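Unit 2: Storage of Sealed Wine

Cork is a cellular material. Its cells hold gas, so a stopper can be squeezed into the neck and will press back against the glass. A cork that dries out shrinks and loses part of this pressure, and oxygen enters faster. Notation follows Howells, section 2.

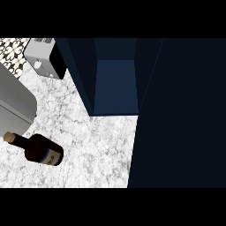 Fig. 2. Bottle on its side, cork in place.

Orientation. In a bottle stored flat, wine touches the inner face of the cork. In an upright bottle the headspace is humid, and the gain from laying it down is disputed. Screw caps are not affected.

Temperature. Wine expands more than glass when heated. Headspace pressure rises and may push the cork outward. Repeated cycles matter more than one slow seasonal change.

Problem set due Sun 24 October.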